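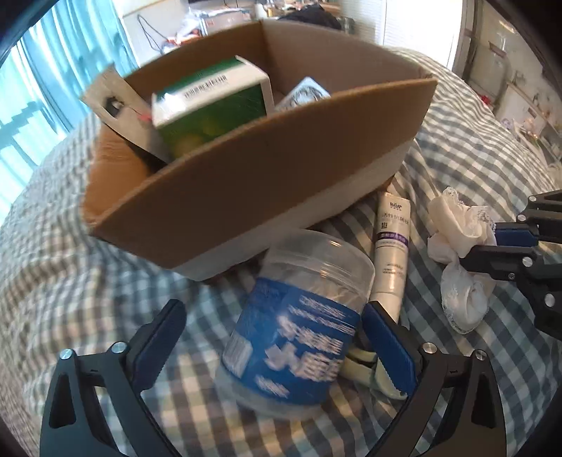
Most people who write about clutter write about closets. I want to make a case for the small stuff, the tubes and jars and half-used packets that collect near a bed or a sink, because that is where I lose the most time. My method for dealing with it is old and cheap. Take everything out, put it on the bed, set an open cardboard box in the middle, and go through it one item at a time. A checked bedspread works well because small things don't roll far on it and you can see them. In one sorting you will get a clear container with a blue label, a white tube with a purple band, a blister pack, a carton, and a cloth with lace trim, and none of these have anything to do with each other. That is the problem with small stuff. It has no category, so it ends up wherever there was room.

The usual advice is to buy something. Noline sells a drawer system with 57 little compartments, and I know two households that own it. In both, the compartments were filled within a month and the overflow went into a bag on the doorknob. Brandano makes a nicer one in fabric, and it has the same trouble. A compartment gives an object a place to stay. It does not ask if the object should stay.

A plain box is better because it is a little annoying. It has no dividers. Things lean on each other and fall over. When you want the ointment you have to move the batteries, and after the third time you start to wonder why you have so many batteries. I think that small irritation does more good than any label maker. I kept a label maker for four years and it ended up in a box too.

I should say what the other side gets right. If you take medicine every day, or if someone else in the house needs to find it in a hurry, then it needs a fixed spot and a clear label, and a box on a bed is no good. My mother's pills were on one shelf in the kitchen for as long as I can remember, and everyone knew the shelf. I would not change that. Cosmetics, spare cords and sample packets are a different matter.

The Cladley library had a talk on home storage in March, and the speaker said the average home holds 1,000 items smaller than a hand. I have no idea where the number came from. I went home and counted the contents of one bathroom cabinet, and stopped at 296 with the bottom shelf still to go. A good part of that was hair clips. After I sorted it on the bed, two thirds went in the trash or to a neighbor, and the rest fit in a shoebox.

People tell me the bed is a bad choice because you can't go to sleep until you finish. That is why I use it. A dining table can stay covered for weeks. When we lived on Nishad Street ours was covered from one fall until the next spring, and we ate on the couch.

I do a round twice a year, and it takes an evening. Keep the box open and keep it small. If you need a second box, go back through the first.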